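The tidy desk promise

By Leonie Hubmann
September 3, 2021

Every few months somebody tries to sell me a clean desk. The latest is Grokholm, a course that runs for 90 days and claims your work will get better once your stuff is gone. The stapler goes first, then the mug, then the photos of your kids.

I signed up in March. I had my doubts then and I have more of them now.

The main claim is that people who clear their desks get more done. I asked where that came from and was sent a survey of 976 customers, all of whom had already paid for the course. You don't need a maths degree to spot the trouble. Ask people at a bakery if they like bread. 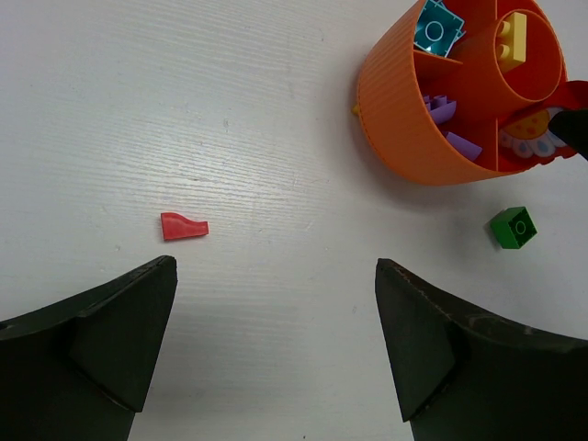 Liviu Roman, who runs the course, was good about my questions. He told me the desk is "only the start" and that the real clutter is in your head. Maybe so. But the head part costs extra — $100 a month, under the name Roris — and he couldn't tell me how anyone would know it had worked.

I did the whole thing anyway. By the third week my papers were in a box under the bed, and I spent a good part of each morning on my knees looking for them. My desk was lovely. My phone bill went unpaid.

My neighbour Jin has 1000 things on her desk, by her own guess, and has never missed a deadline. She can find a receipt in the time it takes me to open the box. When I asked for her method she looked at me as if I'd asked how she breathes.

Grokholm has since offered me a discount on the next level. The stapler is back beside my keyboard, and I haven't replied.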